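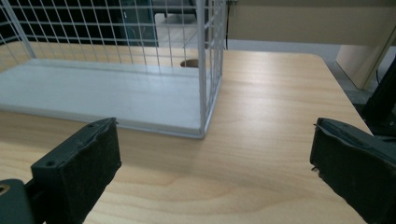

What does a midwife do?

A midwife is a person who looks after someone who is going to have a baby. Midwives help before the baby comes, while the baby is being born, and for a little while afterwards too!

The word is very old. "Mid" used to mean "with" and "wife" used to mean "woman", so a midwife is somebody who is with the woman. Lots of people think it means the midwife has to be a wife, or has to be a woman, but men can be midwives as well.

Before the baby comes

A baby usually grows inside its mum for nine months. That's a long time to wait, especially if you are going to be the big brother or sister! During those months Mum goes to see her midwife quite a few times. These visits are called check-ups.

At a check-up the midwife might wrap a band around Mum's arm and pump it up with air (it squeezes, but it's soon over). This measures her blood pressure, or how hard the blood is pushing as it goes round her body. The midwife will also feel Mum's tummy very gently with both hands. A good midwife can often tell where the baby's head is and where its bottom is, just by feeling. Clever, isn't it?

Then comes the bit most children like best: listening to the heartbeat. A baby's heart beats much faster than yours, and through the little speaker it can sound like a horse galloping. If you go along to a check-up, ask if you can listen too.

When the baby is ready

When it's time for the baby to be born, Mum's tummy muscles start to squeeze and let go, squeeze and let go. The squeezes are called contractions and the whole job is called labour, an old word for hard work. It really is hard work! Some mums hum or moo or shout, and some go very quiet. The midwife has heard all of it before and doesn't mind a bit.

Some babies are born in hospital, some in a birth centre and some at home. The midwife watches how Mum and baby are doing, and if they need extra help she calls a doctor.

Meet a real midwife

Ginette Lebrun has been a midwife since 2002 and works at the Joly Birth Centre in Preltton. She has helped more than 400 babies into the world, and 2 of those were twins born on her own birthday!

We asked her what she tells children who are waiting for a new baby. "I tell them the baby already knows their voice," she said. "Babies can hear before they are born, so go on, sing to the bump. Sing anything you like. I met a boy who did the seven times table every night."

Her longest day at work went on for 18 hours, and she had toast at the end of it.

After the baby is born

The midwife weighs the baby, counts fingers and toes and makes sure everybody is warm. Over the next few days a midwife will check on Mum and the baby again, sometimes by visiting them at home. You can save up your questions for her. Why is the baby's skin peeling? Why does it sleep all day? What is that funny stump on its tummy? (It's where the cord was, and it will turn into a belly button like yours.)

Words to know

Bump: a nickname for Mum's tummy when a baby is growing in it.
Cord: the bendy tube that brings food and oxygen to the baby before it is born.
Newborn: a baby in its very first weeks.

Filed under: People Who Help Us, Bodies and Babies

More to read
Why do babies cry?
What is a belly button for?
Twins, triplets and more
How do animals look after their babies?
A day with a school nurse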